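Notebook, drawer finish test, 28 Jul 2026

Continued from the page of yesterday. The question is still why the white paint from Tavville becomes sticky when a drawer stays closed for a long time. Rosalie Kaufmann thinks it is the humidity. I think we close the drawers too early, before the paint is hard inside the joints.

I weighed the test boards again this morning. Board A is now 966 g and it has not changed since the last weighing. Board B lost 2 g more, so it is still drying. Both boards got the same paint from the same can, but B was painted with the thicker coat. This supports my idea a little, but one pair of boards is not enough. 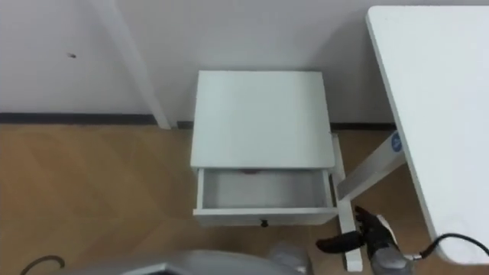

White nightstand, drawer open.

For the next round I want to change only one thing at a time. Last December we changed the primer and the waiting time together, and after that we could not say which one had helped. The plan is:

Primer: Odar, thin coat, sanded by hand.
Paint: Tavville white, two coats.
Waiting time between coats: 30 hours for the first set, double for the second set.
Wax on the runners: none until the test is finished.

The price is also a matter. The offer from Živković for the harder lacquer is 1,324 for the full order, delivery included. Vorkstead has not answered my second letter. I would like to wait with the lacquer until we know if the cheaper paint can work with more patience.

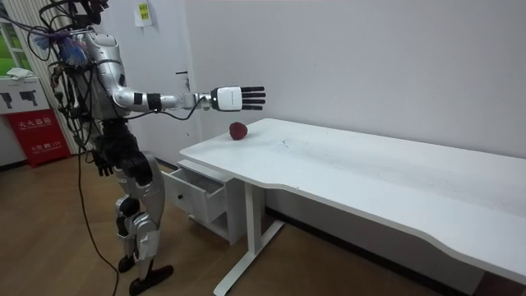
Rosalie asked if we can speed up the drying with the warm cabinet. I am against it for this round, because the boards from the warm cabinet had small cracks at the corners – she has them in her box, labeled. Maybe later with a lower temperature.

To do: write the coat thickness on the back of each board, in pencil. Order more fine sandpaper. Ask Živković if the lacquer can go over old paint or only over bare wood. Weigh board B again tomorrow before lunch.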